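Zakura Hand-Held Gripper Pair
Club and classroom set, two grippers with marker cubes 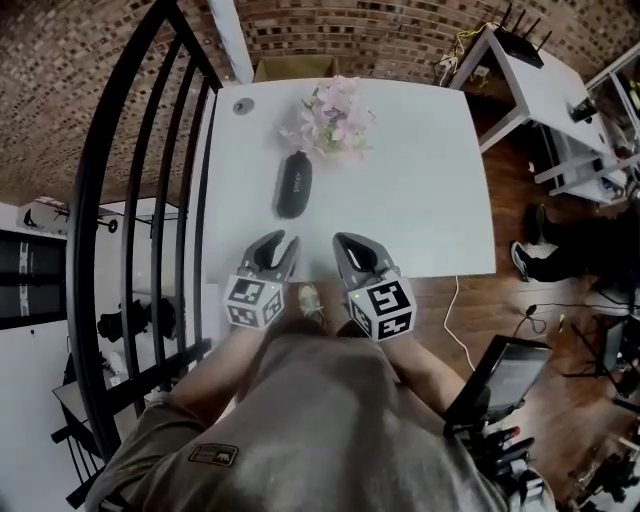 What you get

Two hand-held grippers, left and right. Each one has a pair of curved gray fingers with dark inner pads, mounted on a white cube with black-and-white marker patterns on it. Hold one in each hand, stand at a table, and you're ready to start!

Who it's for

Student robotics clubs, mostly. We built the first set with the Plostow after-school club, and they wanted practice with everyday stuff (a speaker, a bunch of artificial flowers, whatever somebody has in a bag) long before they wanted another maze. Rocío Rengifo wrote the starter tasks and they're great fun: pick up, turn, set down, hand over from left to right. The hand-over is much harder than it sounds, and the kids love it.

Details

Item number: Z-134
Weight, each gripper: 515 g
Starter task cards: 19
Recommended age: 12 and up
Spare finger pads: one set included
Table: any flat top at waist height, plain white works best for us

Club loan

Want to try before you buy? The Chala and Avberg clubs share a loan set, and it's free for February. Write to Shiela Aquino with your club name and the dates you'd like. She also has the build notes if your students would like to print their own fingers, and please send us whatever they come up with!

Price: $200 per pair, shipping extra

Page updated 19 January 2020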